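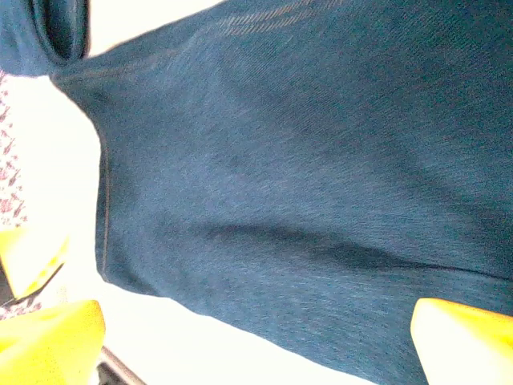 3.2 Knit garments

Knits made up the largest share of the 546 items sorted in May. Households were asked to fold tops and sweaters the way they usually do, on whatever surface they normally use, and to put them away afterward.

Thin knits took longer than woven shirts of a similar size. Hems and necklines tended to roll, and people often smoothed the same edge more than once before making the first fold. Creases across the body were mostly left alone - only six households pressed them out by hand.

Figure 4. Folding time by fabric type, all households.

Dark colors caused a separate problem. Several people said they could not tell front from back until they found a seam or a label. Tolentino coded these pauses as searching, and they are left out of the folding times in Figure 4.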